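Braised White Beans, Batch Two: Salt, Time and Lid Position

Thu 16 November

Second round of the bean tests. The first round used a soak in plain water and gave split skins on the older beans. For this batch I changed the soak, left the pot alone and kept the same oven.

Quantities: 631 g dried white beans from the Wedstead co-op, 36 g salt for the soak, one onion, four garlic cloves, a bay leaf, olive oil. The beans soaked for 16 hours in the salted water on the back porch. Drained and rinsed, they weighed 1,138 g. 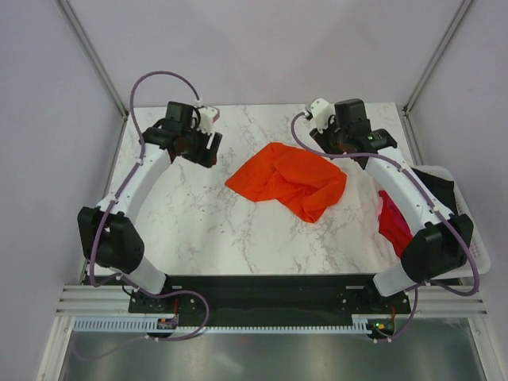

Oven schedule

Start the onion in oil over medium heat until soft but without color. Add garlic, stir for a minute, then add beans, bay leaf and enough water to cover by an inch. Bring to a simmer on the stove, skim, and move the pot to a 300 F oven.

Lid on for the first hour. After that I set it ajar, leaving a gap as wide as a pencil. A closed lid gave thin liquid last time, and an open one dried out the top layer. Check at 90 minutes and every 15 minutes after. Mine were done at 1:50. Done means five beans in a row with no chalk in the middle.

Add acid last. I used two teaspoons of cider vinegar. Tomatoes go in at the same point if you want them, drained.

Storage: cool in the liquid, then refrigerate for up to four days. The texture improves overnight. The liquid sets to a loose jelly and melts again on the stove. Freezing works, though the skins soften.
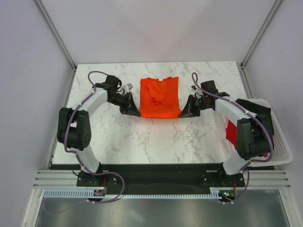

Orange T-shirt, partly folded.

Skins were intact on nearly all of the beans. The seasoning was even all the way through, and I added no salt at the table. The broth could be thicker. Mashing a ladleful against the side of the pot fixed that in the second bowl.

Still to test: a shorter soak with the same salt, and the Gornumholm brown beans, which have a thicker skin and will probably need another half hour. I have one bag of those and will get to it in January.

Filed under: beans, oven, weeknight leftovers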